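Slide 4 – The living room, what stays on the surfaces

Please wait until everybody has the handout. Then say: in the Grilus flats we looked at 334 living rooms, and the cabinets were seldom the problem. The problem was the top of the cabinets.

Ask the room: which things at your home have no drawer? Give them 2 minutes. Usually they say keys, letters, gifts from the family. Write these words on the board, do not comment yet.
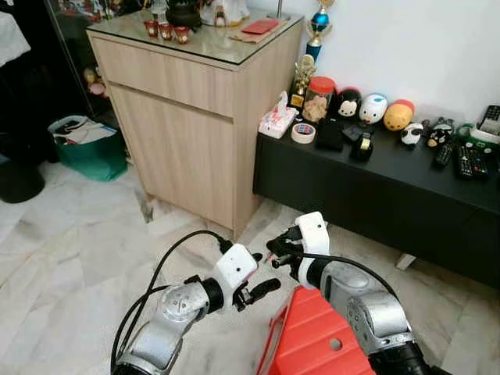 Oak-colored cabinet with glass top, black TV console with trophies.

Start with the three small red cups with the gold rim. They stand in a short row near the front edge, and behind them is the black pot. For me this is a good group – the things are near to each other and the eye understands them. Then the red envelope on the flat board. Ask if it is display or if it is paper that waits for a decision. Both answers are fine.

Trophies: speak slowly here, people have feelings about them. Do not say "throw away". Say "choose the place".

The cabinet has one wide drawer on top and a tall door below. Ask what they would put in each. My own answer is letters in the drawer, but say it last.

If there is time, tell the Chamoun story from December. If not, go to slide 5.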